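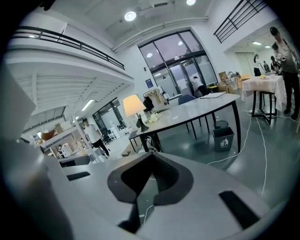

Mamta Srivastava had rented the hall in Clirville until ten at night, and at 4 in the afternoon the hem on the long coat was still wrong.

"Leave it on the rack," said Neelam. "They won't look at the hem."

"They look at hems first."

She took the coat off its hanger and spread it over the white table. The table was curved, and the coat kept sliding toward her. She pinned one side, smoothed it, and pinned the other. The lamp gave enough light to work by if she kept her head out of the way.

Kamlesh Pandey came down from the mezzanine with his phone in his hand.

"Petrenko called. He's bringing Omprakash Bhardwaj with him."

"Bhardwaj from Korno?"

"He left Korno. He buys for himself now."

Mamta went on pinning. Bhardwaj had bought her first collection, 2 rails of it, and returned most of it in December with a typed letter. She still had the letter. It said the cloth was good and the cut was careless. For a year she had been angry about the second half, and then she had taken a class in the evenings and learned to cut.

"Do you want me to put him off?" Kamlesh asked.

"No. What time?"

"Six."

She sat down in the blue chair and threaded a needle. Neelam moved the flowers closer to the lamp and then moved them back. Kamlesh went through the order sheets again, moving his lips. The cloth bill had come to 858 dollars, and he had written it at the top of the first page and underlined it.

"If he takes only the coats, that covers it," he said.

"And the dresses?"

"The dresses we carry home."

The hem took her forty minutes. When it was done she hung the coat at the front of the rack, then thought about it and put it third, where he would have to reach in to find it.

A car pulled up outside. Neelam went to the glass door and looked out through the lower panes.

"There are two of them," she said. "The older one's carrying an umbrella."

"That's him," said Mamta - and she stuck the needle in her sleeve and went to let them in.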